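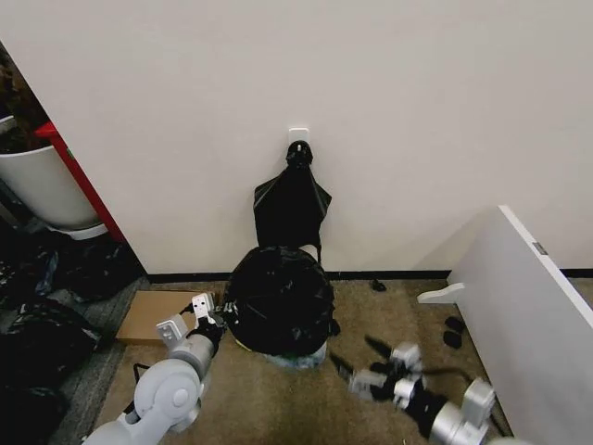

Workshop > Two-arm cells > Trarkik > Setup and upkeep

Trarkik's setup sheet says a two-arm cell is ready for work 26 minutes after power-on. I have never seen it happen. Most of what goes wrong on soft goods goes wrong before the arms move at all, and trash bags are as soft as goods get. Glossy black plastic, like the bag hanging on the wall and the round one under it, throws highlights all over the place, and the vision side will happily take a highlight for an edge. Do the steps in order and don't believe the green light.

1. Clear the carpet between the arms and the wall. Scraps count.

2. Home both arms with the grippers open. Watch the elbows. Ullari, the control software, reports "homed" as soon as the last joint answers, whether or not it answered correctly.

3. Touch each gripper to the same mark on the wall. If the two readings differ by more than 3 mm, home again. If they still differ, check the wrist screws before you touch the calibration file.

4. Set grip force to 215 on both sides. The default is higher and tears thin bags. The manual calls it "universal."

5. Run one slow approach with no closing.

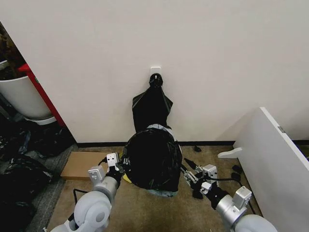
Cables are the part I trust least. Ullari has no idea where they are and plans as if they didn't exist. Each arm here has a black cable down at carpet level, the right one heading off across the carpet, and that is where I look first when an arm stalls for no stated reason. Move both arms to full reach by hand-guiding and watch the slack. Then check the fingers. Wipe the jaws with a dry cloth, and wiggle anything long and thin. A bent finger still passes the self-test.

I log the cycle count at each cleaning. Ours was at 1,986 when the left wrist first drifted, well inside the "maintenance free" period. Make of that what you like.

Comments

gripfail: Step 3 fixed mine. Support had me reinstall everything twice.

Tô workshop: Does 215 hold for a full bag? Ours slips.

Author: No. Go up a little at a time, and expect a tear or two.

grinusville_cell2: We do get 26 minutes. If you skip step 3.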